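Shelf Pick Exercise: Setting Up and Recording Your First Episodes

Kandolum Robotics Club, simulation track
Maintained by Anathi Du Plessis and Ritva Lappalainen

This page covers the second exercise of the simulation track. You will load the kitchen, bring the arm to a starting pose, drive it by hand to pick a container from the open shelf, and save the result as an episode. You should already have the Imarden client installed and a working login for the club server. If the joint test in exercise one did not pass, fix that first.

What you need

A three-button mouse or a gamepad. Trackpads work but make the wrist hard to control.
The Wongsuwan scene pack, unpacked into your scenes folder. It takes up 2559 MB.
Some 19 GB of free disk space for recordings.
The exercise sheet with your seed number.

Step 1. Load the scene

Start the client and choose Load Scene, then Kitchen, then Shelf Pick. Type in the seed from your sheet. The seed sets the finishes and the objects on the shelf, so your kitchen will differ from your neighbor's. The notes below use seed 965.

Wait for the physics indicator to turn green before touching any control. Commands sent earlier are queued and will all run at once when the solver starts.

Step 2. Move to the ready pose

Press R. The arm moves to the stored ready pose at reduced speed. If it stops partway, a joint limit is active; press R again after clearing the warning.

Switch to the counter view and check that the gripper is below shelf height and clear of the wall. Then check the fingers. They should be closed at this stage. 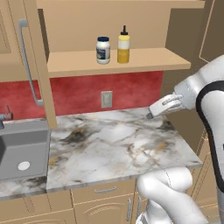
Seed 965, counter view. Mayonnaise jar and mustard bottle on the shelf, gripper low over the back of the counter.

Two settings to confirm here:

Control frame is set to Base. In Tool frame, "up" on the stick follows the gripper, and with the gripper angled down the motion will not go where you expect.
Linear speed is set to 2. Higher values are for exercise four and later.

Step 3. Approach the container

Your sheet names one target. Read the name again before you start - picking the wrong object is the most common reason an episode is rejected.

Back the gripper away from the wall first, then raise it to shelf height. Going straight up from a pose close to the backsplash brings the fingers into the underside of the shelf. The client does not stop on contact. It logs a collision, and the episode fails the check even if the pick itself is good.

Once you are at shelf height, open the fingers fully and line up with the target while still in front of the shelf edge. Do all sideways correction here. Where two containers stand close together, as they do in seed 965, a sideways move made over the shelf can tip the one you are not picking.

Move in slowly until the target is between the fingers. Switch to the side view to judge depth. The counter view is poor for this.

Step 4. Close and lift

Close the fingers with the left trigger or the C key. Watch the force readout and stop when it levels off. Further closing adds force without improving the grip, and rigid containers in this simulator tend to jump out when squeezed too hard.

Lift by a small amount, pause, and look at the slip value. If it is rising, set the container down and grip again lower on the body. If it is steady, back straight out until the container has cleared the shelf edge.

Step 5. Hold over the counter

Bring the container out over the marble and hold it there until the timer in the corner completes. Keep the wrist still. The checker reads the container's height and tilt during the hold, so a slow drift counts against you. The container should be clear of both the cabinet above and the counter below.

From the wider view you can see nearly the whole arm at once, which helps with spotting an elbow that has folded too close to the counter front. If the elbow is too close, move it out with the null-space slider. The gripper will stay where it is. 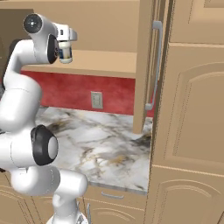

Step 6. Save the episode

Press S to stop recording and save. Use the name format surname_seed_attempt, all lower case. The client writes the joint log and both camera views into one folder. Do not rename files inside it.

Run the Fendinier checker on the folder. It reports pass or fail and the time stamp of the first problem found. A fail for "frame gap" means the client dropped frames while recording - close other programs and record again. A fail for "contact" means you hit the shelf, wall or cabinet.

Known problems

The gamepad is not detected if it is plugged in after the client starts. Restart the client.
Cabinet doors are movable bodies and can be pushed by the arm. Reload the scene before a new attempt if you have bumped one.
The R key is ignored while a container is held. Put the container down first.

Upload passing episodes to the shared folder under your own name. Exercise three, placing on the counter, will be posted in September.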